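Wolville Household Board > Shared rooms and kitchens > Tidying

Topic: Clearing one table that is used for eating and for work

Started Dec 16, 2020
19 replies, showing the most helpful

We are six people in one shared room in Ormsby, and we have a long light wood table with a dark gray mat on it. The table must serve for everything. Food is put down there, paper cups are put down there, and later somebody wants to work and pushes all things to the left. The right side stays free and the left side becomes a hill. I do not mind a hill for one hour, but ours lives there until evening.

I would like to learn in which order other people clear such a table. I always start with the thing nearest to my hand, and then I walk to the kitchen too many times. It is a long corridor.
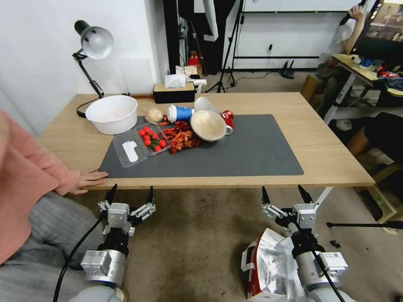 pebble_and_spoon
Member, Shared rooms

I should add what is difficult for me. The big white basin stands at the back corner, behind everything, so I reach over the cups to get it. The bowl stands crooked, the mug handle comes out from under it, and two of the cups are already lying down. If I pull one thing, I am afraid the next one rolls. The lamp cable is also in the same corner as the basin.

My roommates say to take the mat by its corners and carry all of it away like a tablecloth. I do not trust this method.

Thank you for any advice. Please excuse my English, I check each sentence but some mistakes hide.

---

gravelpath
Regular

Your English is fine. Please do not lift the mat! I did it once with a plastic tablecloth and a bowl of soup, and I was washing the wall after.

I would start with the basin, even if it is at the back. Take it out carefully, put it on the free half of the mat, and from this moment you have a place for every dish. One basin, one walk.

---

tin_drawer
Regular

I disagree with gravelpath, but only about the beginning. Trash goes first, always. Used tissues, crumpled paper, wrappers, paper cups when they are finished. After this the dishes stand free and you can take them without fear. If you bring out the basin first, people throw trash in it together with the plates, and then you sort with wet hands at the sink.

Also check every paper cup before it goes in the bag. A cup on its side with a lid still on can hold a surprising amount of coffee.

---

gravelpath
Regular

With six people you cannot say what is trash. In our house I threw away a paper bag that had somebody's dinner roll inside, and I heard about it until June. So I leave the paper for last and I ask.

---

pebble_and_spoon
Member, Shared rooms

I understand both. In our room the question "is it trash" is really the most difficult one. The clear plastic box with the label is a good example. When there is still fruit in it, it is food. When it is finished, it is trash. But in between there are some days when it is neither, and everyone walks around it.

---

oatmilk_ledger
New member

We have a rule for open boxes in our office at Drillholm. The lid is closed or the food goes in a bowl with a plate on top. An open box takes double space on the table, because the lid lies flat next to the fruit – and then somebody puts a fork in the lid.

I think your mat is a good thing. It shows a border. Could you agree that food stays on the left half and may not cross the middle? It looks to me like you do it already without saying it.

---

tin_drawer
Regular

A border is nice until a person wants to work on the left because the lamp is there.

---

pebble_and_spoon
Member, Shared rooms

Yes, this is exactly our problem. The lamp is on the left, and the food is on the left too. I have proposed to move the lamp, but the cable is happy only in that corner. Perhaps the food should move and not the lamp.

I have now made a list from your answers and I hung it near the door. I mixed the two opinions, so please do not be angry with me.

1. Look for cups that are lying or leaning. Stand them up first, or take them away if they are finished. Leave all other things where they are.

2. Close the boxes. The plastic boxes with fruit get their lids and stand in one row at the end of the mat. Bread stays in its wrapper and goes next to them. Only after this, touch the dishes. 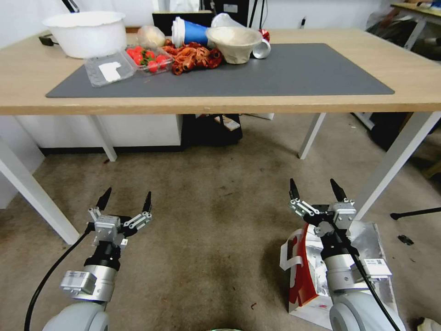
3. Pull the big white basin forward to the bare side of the mat. Go around the table to fetch it, do not reach over the cup and the bag.

4. Put in the heavy things first: the rough beige bowl at the bottom, the mug beside it and not on top.

5. Plastic bags and paper. Hold them up and ask one time, in a loud voice. If no answer comes, they go in the trash.

6. Wipe the mat where it lies. Once in two weeks roll it up and wipe the wood below.

---

gravelpath
Regular

I am not angry, number 3 is mine. I would put number 5 before number 4, which will make tin_drawer happy for the first time this winter.

---

tin_drawer
Regular

It does make me happy. But I still say that asking in a loud voice does not work if half of the people wear headphones. We use a shelf. Everything that has no owner goes on the shelf, and it is thrown out in the evening. Food is not allowed on the shelf, only wrapped things.

---

oatmilk_ledger
New member

Question about number 6. Do you use soap on this mat? Ours is similar and it became sticky after a kitchen spray. We now use only warm water and a cloth, and a little vinegar for sauce.

---

pebble_and_spoon
Member, Shared rooms

I use dish soap, very little, and a second cloth with clear water. I did not notice that it is sticky, but I will touch it tomorrow and write again. The shelf idea I will bring to the others. We have a free one from Vudia, a small one, still in the carton.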